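Home | Talks | Workshops | Newsletter | About

Finishing the Middle: my notes from the Abella Writers' Day talk

A few people asked for these, so I'm putting them up pretty much the way I had them on my cards. Where it says "pause," I probably forgot to pause.

Start

Hello, thank you for coming, I know it's right after lunch. Ask who has a novel they stopped writing somewhere after the opening chapters. (Wait for hands. Put mine up too.)

Mine was called Sarkness. It was a ghost story set in a fishing town, and I wrote the first three chapters in one happy month and then didn't touch it for a very long time. I loved those chapters! I used to open the file and read them the way you'd look at old vacation photos. Then I'd get to the end of chapter three, see the blinking cursor, and go make a sandwich.

So I want to talk about the middle today. I'm not going to talk about outlines much because Shiela Sarmiento is doing that in the next room at three and she's far better at it than I am. Go see her.

What was wrong with my middle

Tell the lighthouse bit. My main character, Kadanon – yes, I know it sounds like cough medicine, my sister has already told me – arrives in town, hears a noise in the lighthouse, and goes up the stairs. End of chapter three. Great. And then I had no idea what was up there. I'd been so pleased with the stairs that I never asked.

I tried to fix this by polishing. I rewrote the stairs over and over. I changed the railing. I gave him a limp and took it away again. The stairs got very nice and the book stayed the same length.

Ask: what do you do when you're stuck and don't want to admit it? Take two or three answers. (If it goes quiet, offer "research." Somebody always laughs at research.)

The bad page

Okay, so what got me moving was a deal I made with my writing partner, Vasanthi Liyanage. She was stuck too, on a family story she'd been carrying around for years. We agreed to send each other up to 3,000 words every month and they had to be new words. No fixing old ones. And the other person was only allowed to reply with a question about what happens next.

The first thing I sent her was 911 words and it was terrible. I still have it. Read the first paragraph out loud, the one with the soup. Let them groan.

Vasanthi wrote back, "Who else is in the house?" That was the whole email. I was a bit annoyed, I wanted her to say something kind about the soup. But I sat on the bus thinking, well, who IS in the house? And by my stop there was an aunt. The aunt ended up running the entire second half of the book.

Slow down for this part. I had been waiting to know the story before I wrote it, and for me the knowing shows up while I'm typing. Some of you will be the other way around and that's fine, see Shiela, room next door.

Things I still do

Leave the sentence unfinished when I quit for the day. I've stolen this from about every writer who ever gave an interview. It works for me maybe half the time.

Write the scene I'm looking forward to, even if it's way out of order. I wrote the funeral before I knew who had died.

Use brackets. [He says something cruel here.] [Fix the boat.] My draft was full of them, and going back to fill them in was the most fun I had on the whole project.

Keep a "stairs" file. Any time I catch myself polishing, the line goes in there and I move on.

Exercise, if there's time

Everyone writes down the last thing that happens in the piece they've stopped working on. One sentence. Pass it to the person on your left. That person writes one question under it and hands it back. No advice! If someone starts giving advice, wave at them.

Give them a few minutes. Walk around. Don't read over shoulders, people hate that.

Then ask a couple of brave ones to read the question they got. Don't make them answer it.

Questions I should be ready for

Did it get published? Not yet. It's finished, though, and it's with Nusex, a tiny press that takes ghost stories, and I'm trying not to check my email.

What if my partner quits? Find another one, or send the pages to yourself. I did that one June when Vasanthi was moving, and I asked myself very rude questions.

Do I have to show anyone the bad pages? No. It helped me, is all.

Thank them, point at the sign-up sheet for partners, remind them about Shiela again.
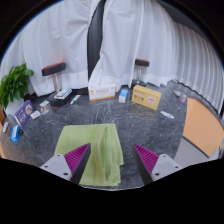
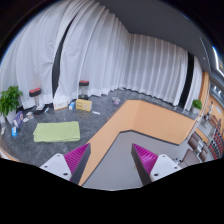
Marble-patterned surface, both photos. Green cloth in the second.

Recent posts
Reading your dialogue out loud without feeling silly
How I pick names (badly)
Notes from the short story workshop
What to do with feedback you don't agree with
My favorite ghost stories for rainy nights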